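3.2 장비 구성과 예산 배분

앞 절에서 과제 목록을 정했으니 이제 돈 이야기를 좀 해 보려고 한다. 논문에서 이런 얘기를 길게 하는 경우가 드문데, 내가 처음 작업대를 꾸릴 때 제일 아쉬웠던 게 바로 이 부분이었다! (다른 연구실 논문을 아무리 뒤져도 부록에 장비 이름 한 줄 있고 끝이었다.) 그래서 우리가 무엇을 먼저 사고 무엇을 미뤘는지, 어디서 계산이 틀렸는지를 가능한 한 그대로 적어 둔다.

예산은 팔과 그리퍼, 작업대와 고정 장치, 카메라와 배선, 소모품의 네 묶음으로 나눴다. 첫 계획안에서는 전체의 74%가 팔과 그리퍼에 몰려 있었다. 나는 꽤 그럴듯하다고 생각했는데, Dima Qaisi가 표를 보자마자 클램프는 어디 있냐고 물었다. 없었다. 케이블 연장선도 없었고 예비 손가락 부품도 없었다. 결국 Divel과 Kolard 두 곳에서 견적을 다시 받았고, 팔은 Kolard 쪽으로, 고정 장치와 기둥은 Divel 쪽으로 나눠서 주문했다. 한 업체에서 다 사면 편하긴 한데 그렇게 하면 클램프 납기가 팔 납기에 묶여 버린다. 우리 경우 클램프가 먼저 와 준 덕분에 7월 한 달 동안 카메라 위치를 미리 잡아 볼 수 있었다.

과제 물품은 일부러 싸고 다시 사기 쉬운 것으로 골랐다. 그림 4의 마커와 펜꽂이가 그런 물품이다. 펜꽂이에 마커를 꽂는 과제는 아주 소박해 보이지만, 구매 계획을 세우는 입장에서는 물어볼 게 많은 과제다. 손가락이 얼마나 벌어져야 하는지, 탁자 면까지 얼마나 내려가야 하는지, 가벼운 펜꽂이가 밀렸을 때 고정 지그를 따로 사야 하는지 같은 것들 말이다. 지그는 일단 사지 않기로 했고, 그 돈은 마커를 넉넉히 사는 데 썼다. 마커는 288자루를 한꺼번에 주문했는데 Wissam Bataineh는 아직도 너무 많이 샀다고 한다. 나는 생각이 다르다. 실험 도중에 같은 제품이 단종되어 색이나 굵기가 바뀌면 앞뒤 시행을 비교하기가 정말 골치 아파진다.

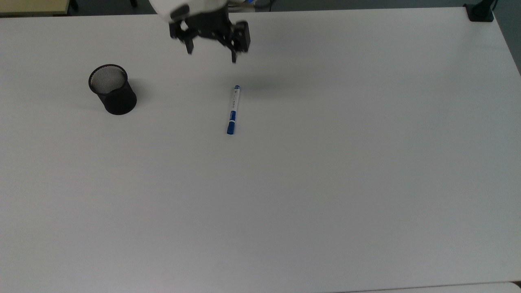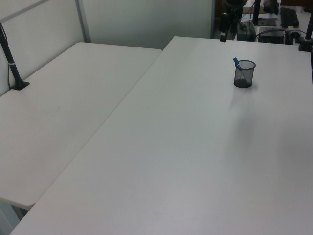 그림 4. 마커 꽂기 과제의 작업대. 위: 탁자에 놓인 마커와 빈 펜꽂이, 그 위쪽의 두 손가락 그리퍼. 아래: 마커가 펜꽂이에 들어 있는 상태.

탁자 얘기도 해야겠다. 처음에는 실험용 정반을 사려고 Lendasley의 목록까지 받아 놓았는데 가격을 보고 바로 접었다. 대신 무광에 가까운 흰 탁자를 골랐다. 물체와 배경을 구분하기 쉽고, 클램프를 가장자리에 바로 물릴 수 있어서 기둥을 세우려고 구멍을 뚫을 일이 없다. 단점도 있다. 흰 상판은 천장 조명을 은근히 반사하고, 팔의 그림자도 그대로 받는다. 조명 확산판을 예산에 넣을지 Crescencio Ortuño와 한참 얘기하다가 이번에는 뺐고, 다음 구매 때 다시 따져 보기로 했다.

장비 사이의 여유 공간도 가격표에는 안 나오지만 비용이다. 전원 장치와 제어기를 올릴 자리, 케이블이 지나갈 자리, 사람이 손을 넣어 물체를 되돌려 놓을 자리를 다 빼고 나면 쓸 수 있는 면적이 생각보다 훅 줄어든다. 보조 탁자를 옆에 붙일 계획이라면 높이부터 재 보기를 권한다. 나는 치수표만 믿고 주문서를 썼다가 Sherif Nasr에게 줄자를 건네받았다.

소모품과 예비비는 처음에 전체의 5%도 안 되게 잡았다가 최종안에서 15%로 올렸다. 이 중 50%는 손가락 부품과 케이블에 묶어 두고, 나머지는 용도를 정하지 않았다. 용도 없는 돈을 계획서에 남겨 두는 게 눈치 보이긴 했지만(실제로 Shadi Hijazi가 검토하면서 두 번이나 물었다) 이 항목만큼은 다시 짜더라도 줄이지 않을 생각이다. 유지보수 계약은 Ó Riain의 제안서를 받아 본 뒤 첫해에는 넣지 않는 쪽으로 정했다. 고장 기록이 하나도 없는 상태에서 계약 범위를 정하려니 비교할 근거가 너무 없었다.

묶음별 최종 비율과 발주 순서는 표 2에 정리했고, 카메라 선정 기준은 3.3절에서 따로 다룬다.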